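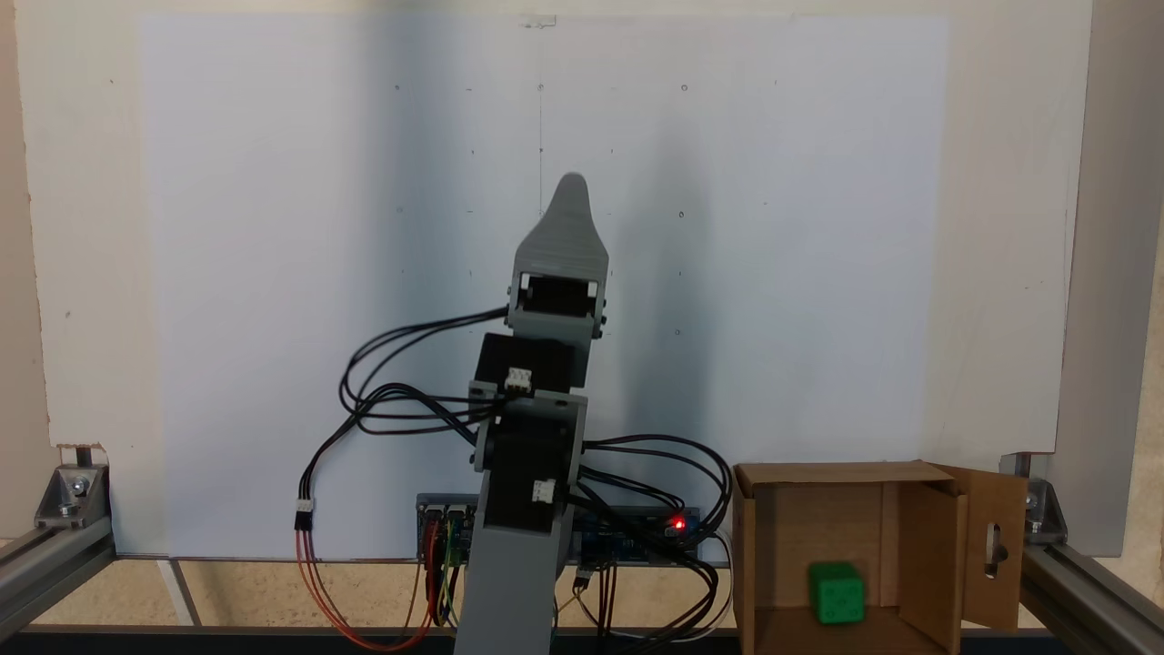 The bench arm, its control board and the carton with the foam cube.

FLELTENT PACKING AND RETURNS
Minutes of the Staff and Management Meeting
Held in the upstairs canteen, January 22, 2024

Chair: Shakuntala Lodhi (site manager)
Present: staff reps for Returns, Packing, Goods In and the late shift; maintenance lead; training lead; union rep; two people from Tiwari, who are building the arm, for items 3 and 4 only.
Apologies: Payroll; the Goods Out rep.
Minutes: site office.

1. Minutes of the November meeting
Agreed with one correction. Under item 5 the minutes said the returns benches would be "replaced". The Returns rep had said "moved". Site office to correct the copy on the noticeboard.

2. Matters arising
2.1 Floor mats for the packing line have been delivered. Two are the wrong length and are going back.
2.2 The second microwave in the canteen is still out of use. Maintenance has a part on order.
2.3 Locker keys. The late shift still has people sharing. Carried forward.

3. Report on the bench arm
3.1 Tiwari gave an update. The arm is a small one with printed grey parts and servo motors, mounted in a bench frame made of aluminium rail with a light panel behind. It is being used to work out how an item could be lifted out of an open carton and put on the grading tray. The test item is a green foam cube. Staff can look at the bench in the training room between 12 and 2.
3.2 Tiwari stressed that the arm on the bench would not go on the floor. If the work goes ahead, the floor unit would be a larger bought-in arm from Girnix, fully guarded. The bench version is there to try out movements and carton shapes cheaply.
3.3 The Returns rep asked what happens with real returns, which come back in torn bags, taped shut, or with three things stuffed into one box. Tiwari said the floor unit would only be given cartons already opened by a person. Bags would stay with people for the whole of the trial. The rep asked for that to be minuted.
3.4 Packing asked about cartons with hand holes in the flaps, as people on the line find these catch on things. Tiwari said flaps are one of the harder parts, and asked for a bundle of used cartons in different sizes. Goods In will put some by.
3.5 Maintenance asked who looks after the cabling on the floor unit. On the bench the leads hang in loops at the sides of the arm and he would not accept that next to a conveyor. Tiwari agreed. Cables on the floor unit will run inside the arm or in trunking, and the drawings will go to maintenance for comment before anything is ordered.
3.6 The late shift rep asked whether the trial could be seen by her people, who are not on site at lunchtime. Training lead to open the room from 6 to 7 one evening next week and put up a notice.

4. What the trial means for jobs
4.1 The chair read out the figures. The site handled 3309 returned cartons in the last full week counted. There are 28 people in Returns across both shifts. The trial would send no more than 3000 cartons in total through the floor unit, over 60 working days, on one bench only.
4.2 The union rep asked for a plain answer on whether any of the 28 posts would go. The chair said none would go during the trial, and that she could not speak for what head office would decide afterwards. The union rep said that was not good enough for people with rent to pay. He asked for a written statement from head office before the trial starts. The chair agreed to ask for one.
4.3 The Returns rep said opening cartons all day is worse on the wrists than the mixed job people do now, where you open, lift, check and grade in turn. If the arm takes the lifting, the person beside it is left with the knife work. Several present agreed. The chair had not seen it that way and asked for a rota where no one does carton opening for more than one hour at a stretch. Training lead to draft.
4.4 Pace. The Packing rep asked who sets the speed, the arm or the person. Tiwari said the arm waits for a carton to be placed and does nothing until then. The rep asked whether the waiting time would be recorded against the person's name. The chair said it would not. The union rep asked for this in the written statement as well. Agreed.
4.5 Grading pay. Graders are on a higher rate than openers under the present scheme. The Returns rep asked which rate applies to someone working beside the arm. The chair said the grader rate would be kept for the length of the trial. Payroll to confirm in writing, as they were not at the meeting.
4.6 Training. Four places are on offer for staff who want to learn to set up and reset the floor unit. The late shift rep asked that two be kept for her shift. Agreed. Names to the training lead. Length of service will not be used to choose.

Tiwari left the meeting.

5. Stock software
5.1 Susonent, the new stock screen, goes live in Goods In first. Goods In rep said the scanners drop out near the roller door. Maintenance to look at the signal.
5.2 The text on the screen is too small to read from standing height. The chair will ask if it can be changed on site.

6. Health and safety
6.1 One cut finger in Returns, treated on site. Wrong blade fitted. Old blades have been taken out of the drawer.
6.2 The fire door by Packing was found wedged open again. All reps to remind their teams.
6.3 Risk assessment for the floor unit has not been started. Maintenance and the union rep to do this together once the drawings arrive. No delivery date will be agreed before it is signed.

7. Any other business
7.1 Late shift asked for the heating to stay on until 10. Agreed until the end of the cold weather.
7.2 Car park lights. Reported to the landlord, no reply yet.

Actions
Chair: written statement from head office on posts and on recording of waiting time; screen text size.
Training lead: evening opening of training room; opening rota; list for the four training places.
Maintenance: comments on drawings; scanner signal; microwave.
Goods In: used cartons to Tiwari.
Payroll: confirm grader rate.
Site office: correct the November minutes; locker keys.

Next meeting to be set when the statement from head office has been received.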